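Office Fitout List
Home | Threads | Search | Subscribe | Log out

From: Noura Sfeir
To: fitout list
Date: May 1, 2023
Re: Re: glass partitions, worth it?

Elias Daher wrote:
> We're down to Urau or Barnau for the partitions. Both reps
> tell me frosted glass doors give you privacy, let the light
> through and clean themselves up with a wipe. Ruwan wants plain
> plasterboard and a timber door. The Urau quote is $2448 dearer
> for our six rooms. Has anyone lived with the glass long enough
> to say whether that's money well spent?

Elias,

We've had ours since August and I'm still not sold. I'll give you my side and Yi-chun can tell you I'm being unfair.

The light, fine. I'll grant them the light. Our floor used to be a dark corridor with doors off it and it isn't any more. But "cleans up with a wipe" is a rep talking. Frosted glass shows every greasy hand, always at the same height, and if you use the wrong spray you get a cloudy patch that looks worse than the fingerprints did. Ask each of them to put the name of the cleaner they recommend in writing. Ours wouldn't.

The other thing is what ends up leaning near it. Any bit of spare wall beside a glass panel gets used for parking things.

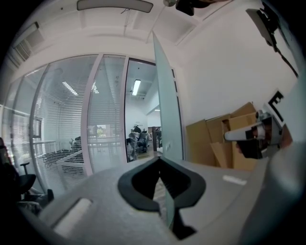 Frosted panel, with flattened boxes against the wall behind.

I've been asking for that cardboard to go to recycling for longer than I care to say. With a solid wall and a proper cupboard I wouldn't have to look at it.

Privacy is where I'd push the reps hardest. Frosting blurs a person, sure, but you still know somebody is in there and you can still hear them if the door doesn't seal. And once you have some clear panes in the run, you're buying window coverings as well. We have tall panes in thin white frames, and you look straight through them to horizontal blinds in the next room. So add blinds to the Urau figure before you compare it with Ruwan's plasterboard, and add somebody to dust the things. I'd want to know what's holding the top edge too, if you have exposed beams and ducts like we do, as sound goes over a partition as happily as through it. 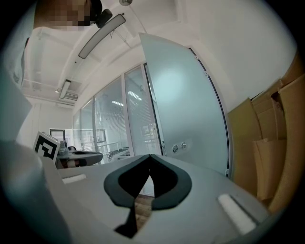
Sound was the part of our quote I should have read twice. The sheet said "up to" 21 decibels of reduction, and I took that as a promise. Crisóforo Trujillo pointed out afterwards that "up to" covers everything down to none at all. If Barnau gives you a number, ask where it was measured and whether there was a door in the wall at the time. I'd bet there wasn't.

Then there's the bottom of the doors. Have a close look at the gap before you sign anything - ours stop just above the floor, and on a dark wood floor every crumb shows along that line.

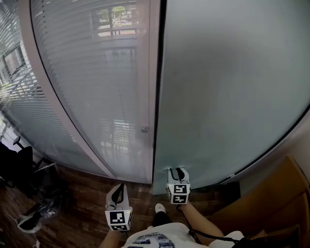
It also makes a lovely slot for conversation to get out through. A drop seal was offered to us as an extra, and we said no to save a bit, so that one's on us. Two of our rooms get used for calls and those are the two people complain about.

What I'd do in your shoes: glass on the side that gets daylight, plasterboard for the call rooms, and get Sayegh to quote on the mix. Ruwan may be half right. Don't tell him I said so until the prices are in.

If anyone here has the Ila film on clear glass in place of factory frosting, I'd like to hear whether it peels at the corners. I assume it does.

Noura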